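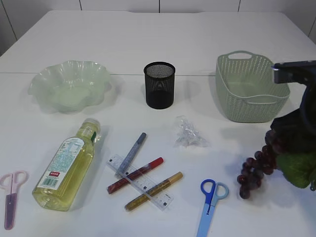 Clearing a Table That Does Two Jobs

A kitchen table that is also a desk collects things from both. By Sunday evening ours has school supplies at one end, cooking things at the other and a mix of the two in the middle. It takes 10 minutes to put right if every item has a container to go to.

Start with the containers

Get them out before you touch anything else and line them up along the back of the table. You need one for tall, thin things, one for food and one for everything that belongs in another room. A mesh pen cup, a plastic bowl and a small basket with handles will do. Set them far enough back that you can still work in front of them.

Bottles

Stand up any bottle that is lying down and check that the cap is tight. Cooking oil will creep past a loose cap and leave a film that picks up dust. Wipe the bottle with a paper towel and a drop of dish soap, going around the neck and under the cap. Keep it on the side of the table nearest the stove during cooking, then put it back in a cupboard away from heat and light.

Scissors

Scissors go in the cup with the blades down and the handles up. If they came with a blade cover, leave it on. A light cup can tip when the scissors are the only thing in it, so put a few pens on the other side. Keep one pair for paper and another for food packets, in different colors so they don't get swapped.

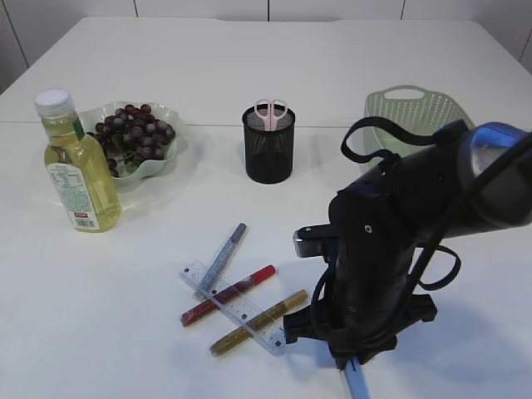 Should grapes be washed before they go in the bowl?
Wash only what you plan to eat that day. Rinse the bunch under cold water, let it drain in a colander and pat it dry before it goes in the bowl. The rest keeps better unwashed in the refrigerator.

Markers and rulers

Paint markers should be stored flat, with the caps pushed on until they click. Most brands print storage directions on the barrel, so follow those if they differ. A 30 cm ruler is too long for most pen cups and will pull a light one over. Lay it in a drawer or along the bottom of the basket.

To get marker off a plastic ruler, try warm soapy water first. Rubbing alcohol on a cotton pad works on most of what is left, but test a corner, as it can lift the printed numbers.

The basket

Carry the basket around the house once, drop things off and bring it back empty. Baskets with holes in the sides let crumbs through, so shake it over the sink before it goes back on the table.

Last step

Wipe the table from back to front. If the top is made of two panels, run a damp cloth along the join and follow with a dry one. An old toothbrush gets out anything stuck there.

Tips by Sunil Khondokar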